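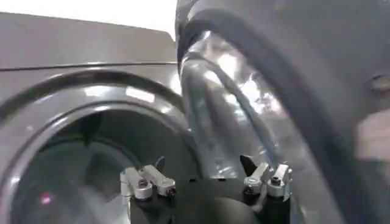
Figure 1. Front-loading washing machine with the door open.

4.2 Where the washing waits

I went into the Nultham homes expecting to write a lot about detergent, and I came out with pages and pages about doors. People kept bringing them up! In 23 of the 46 households, the first thing I heard about laundry day was whether the door gets left open between loads, and who in the house keeps shutting it.

A front-loader's door takes up a lot of floor once it swings out (Figure 1 gives a fair idea of how big that glass bowl is next to the opening). In the narrow Clutport apartments this matters more than I had guessed. Five households there told me they load from the side, with one knee on the floor, and two of them keep the basket out in the hall – it simply doesn't fit next to the open door.

Then there is the top of the machine. I had coded it as "storage" in the Timico pilot, and I now think that was too simple. It's a folding table on Sunday and a place for odd socks the rest of the week, and my diary sheets show it switching back and forth, sometimes within the same hour. I recoded those entries as "shared surface" before running the counts in Section 5.

I didn't ask about top-loaders in this round, so the Dzene interviews are left out of Table 3.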